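Planum opens two-arm recording bench in Junville, and asks customers to wait before believing anything 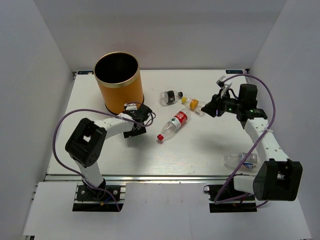 JUNVILLE, June 20, 2020 — Planum has started recording demonstrations for a learning system meant to put empty drinks bottles into a bin. The work is paid for by Sindton, which runs bottle return points and would like to know if a pair of small robot arms could take over some of the hand sorting. Planum would like to know that too. It does not have an answer yet, and this release does not announce one.

The bench has been in use since March. In that time operators have kept 510 recorded runs. A run begins with bottles lying on the table and ends when the operator says so, and a good many ended in ways that were no use to anyone. Those were thrown out, along with 69 that looked fine on the day and were later found to have joint readings out of step with the video.

"People hear 510 and think it sounds like plenty," said Farzana Abeysekara, who leads the recording work at Planum. "I don't know if it is. I've read claims that you need far fewer and claims that you need far more, and the people making them were mostly selling something. We'll train on what we have and see how badly it does."

Planum has set itself some dull rules. Bottles are laid down by a person who is not driving the arms, so that the driver can't arrange an easy start. Crushed bottles are allowed. So are bottles with the cap missing or the label half off. A run in which a bottle is dropped and picked up again is kept, provided the recording is sound, and is marked as such.

Two things worry the team. The first is the table. It is white, the walls are white and the light hardly changes, and a system brought up on that may have learned very little about bottles. Sindton's own sorting tables are scratched steel under strip lights — and sticky by mid-morning. Planum plans to record a second set at a return point before it makes any claim about how the system would perform in one.

The second is the operators. Only two people have driven the arms so far, and they have habits. Anwara Abeysekara, who reviews the recordings, said she can usually tell which of the two was driving within a few seconds.

"If I can tell, the system may well be copying the person and missing the job," she said. "One of them nearly always goes for the nearest bottle first. There was no instruction to do that. It's now in the data, and we'll have to live with it or record more."

An outside check will be carried out by Steinarsdóttir, a small testing firm that has had no part in the recording. It will choose its own bottles and its own starting positions and will not tell Planum what they are beforehand. Planum has agreed that the results will be published whole, failures included, and that no edited video will be put out ahead of them. Runs helped along by a person will be counted as failures.

Sindton has not ordered any machines, and no date has been set for a trial with the public. Planum asks that reports of this work do not describe the arms as sorting bottles on their own. In the recordings made so far, a person has been driving them every time.

Requests to visit the bench can be sent to the press desk. Visitors may watch a recording session and may look through the rejected runs if they have the patience.

Related releases
Planum and Sindton agree terms for bottle handling study
Why we withdrew our March progress note
Steinarsdóttir named as outside tester
Operators wanted for part-time recording work, Junville

Contact: Press desk, Planum, Junville | © 2020 Planum | Back to top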